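October, 7:40 am

Humidity log for the Flosthorpe store, second pass. The Brasturitz logger on the north shelf reads 2 points higher than the one by the door, same as before. I swapped their positions overnight and the difference moved with the logger, so it's the unit and I'm leaving the shelf alone. Offset written on the tape.

Salt check on the bad unit still to do. Jar is in the cupboard, needs fresh salt and a lid that seals.

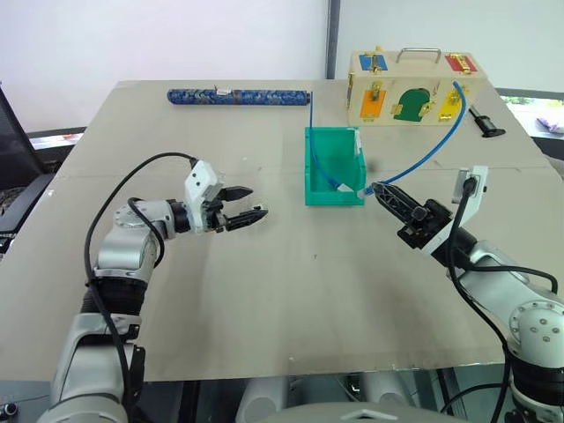 Paper stock: 312 sheets of the MacLeod rag left in the open pack, 1000 in the sealed one. Don't open the sealed one until the store has held steady for 30 days. The Droltholm order had wavy edges and I don't want to repeat that.

Door gasket is flat at the bottom corner. New strip ordered, wrong width came, sent back.
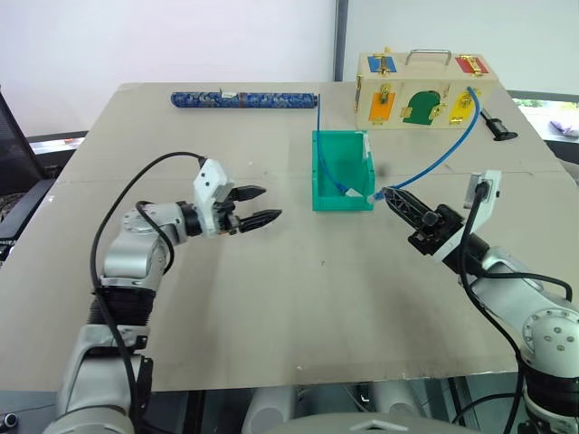
Still want the readings to reach the office without anyone walking over with a memory stick. The logger base has a port on the back and takes an ordinary network cable, a blue one with a clear plug like the one in the picture above would do. Need to measure the run along the wall first and find out if the switch in the office has a free socket. Until then, download by hand before lunch.

Next: salt check, gasket, then restart the 30-day count.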